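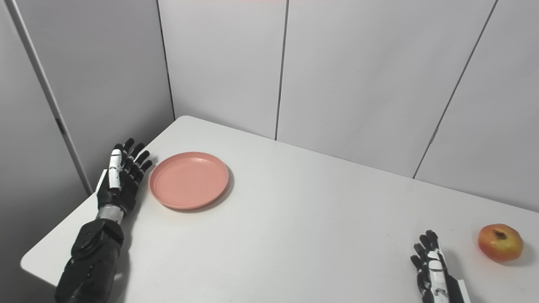

Pink plate, apple, white table in the corner.

Clulo: snack table set, notes for whoever opens the folder

Hi! I put this folder together in August and I keep getting the same questions about it, so I finally sat down and wrote them up. Clulo is a small collection of table settings, and I mean really plain ones: a plate, a piece of fruit, one tabletop. I wanted the kind of table you walk up to at four in the afternoon when you want a bite of something and haven't decided what.

What's in it

There are 77 pictures in 11 folders, one folder per setting. Folder names are just the plate color and the food (pink_apple, for instance). Tincuța Dinu wanted proper codes and she may be right, but I can never remember codes.

The things

The plate is my favorite, a shallow salmon-pink one with a raised rim and a flat middle. It's great for apples because they don't wander off the way they do on a plate with no lip. The apple is red-orange with yellow patches, stem side up. I list it as "apple, mixed" in the notes file. Please don't change it to "red", I did that once and Lenuța Bucur had to fix two folders for me!

The table has a smooth matte white top and sits against light gray paneled walls. I love how pale it all is, the pink really pops. The shadows are soft, so if you're cutting out the plate, zoom in on the lower right side of the rim where the shadow sits close.

How I labeled

Each picture gets one line: plate, food, and whether the food is on the plate or off it. The one at the top is "pink, apple, off". An empty plate still gets a line. If a fruit is touching the rim I call it "off", and Laurențiu Cozma and I went back and forth on that for ages (I won, but his version is saved as notes_old).

Known problems

Folder 14 doesn't exist, the numbering just skips around. Sorry. Also, "peach" and "nectarine" got mixed up early on and I haven't untangled them yet.

If you spot a wrong label, send it to Darren Nuttall with the folder name and the line you'd use instead. He does the fixes in batches, so give him a little while.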